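Posted in July by Ngọc Dương

Robot software engineer (manipulation), Ranedar, Jisville

We are looking for a software engineer to join the small team at Ranedar that teaches robot arms to handle cloth. If you have ever written a controller that behaved beautifully on rigid blocks and then met its first pillowcase, you will have a fair idea of what our days are like, and we would very much like to hear from you.

Our customers are laundries that serve hotels, care homes and swimming pools. They wash a great many towels and sheets, and at the end of the line somebody still has to pick up each piece, fold it, check it and put it on the right pile. Our software, which we call Manalo, looks after the picking, folding and checking on a pair of arms at a flat table. It covers everything from the wrist camera drivers up to the planner that decides which corner to take next, and it has grown up over several years in the hands of people who cared about it and did not always have time to tidy it. Please come with patience for both halves of that sentence!

What you would be working on

The job sits between perception and planning, and to begin with you would spend most of your time on the fold check. Once a towel has been folded, the wrist camera comes in close and the software has to find the folded edges, tell one layer from the next by the creases between them, and decide whether the stack is square enough to move on. Plain hems are kind to us. Waffle weave is harder, because all those little dimples throw up edges of their own, and our present edge finder gets very excited about them. We have 1238 labelled close views to test against, and we would love you to help us make better use of them.

After that there is plenty more to choose from. The grasp planner needs to learn how to slide under a stack without ruffling the bottom layer. Our replay tool, Drarkik, lets us step through a recorded run with the joint positions, the camera view and the planner's choices side by side, and it is the thing we all reach for when something odd happens. It is also slow to open a long run, and you would be thanked warmly, possibly with cake, for fixing that.

Most of our talk about the fold check is over close views of this kind, a teal waffle towel lying on a pale surface with its folded edges stacked along one side and a thin shadow next to them. Telling that shadow from a crease is a fair sample of the work.
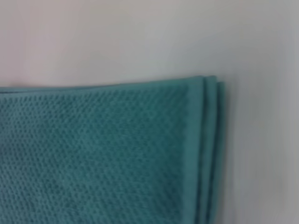

What we hope you will bring

- Good working Python, and enough C++ to read our control loop and change it without fear
- Some experience with camera data on a real machine, including calibration between a camera and an arm
- A feel for motion planning, whether you learned it at university, at work or in a shed
- The habit of writing things down, as we are a small group and rely on each other's notes
- Willingness to stand at the table and refold a towel by hand many times over while you chase a bug

Experience with cloth would be lovely but we don't expect it. Riaan Adams, who would be your team lead, came to us from crop-spraying machinery and had never thought about a hem in his life. If you fit most of the list and are hesitating over the rest, please do apply.

Practical matters

The post is full time and permanent, based at our workshop in Jisville. You can work from home two days a week once you have settled in, though the arms live here and so you will want to be here for them. We start at nine thirty and try hard to be gone by half past five. There is a learning allowance of 800 pounds a year for books, courses or a conference ticket, and we can offer up to 3000 pounds towards moving costs if you are coming from further away. Salary depends on experience, and we will talk about it openly in the first call so that you don't waste an afternoon on us.

How to apply

Send a CV and a short letter to Ngọc Dương at the Ranedar office, 86 Mill Rise, Jisville. Tell us about one piece of robot software you have worked on and something in it that you would do differently now - a page is plenty. After that comes a phone call with Riaan, then a half day with us at the workshop, paid, where you will pair with one of the team on a real problem from our list. We don't set puzzles or homework. Lunch is included, so do let us know beforehand if there is anything you can't eat.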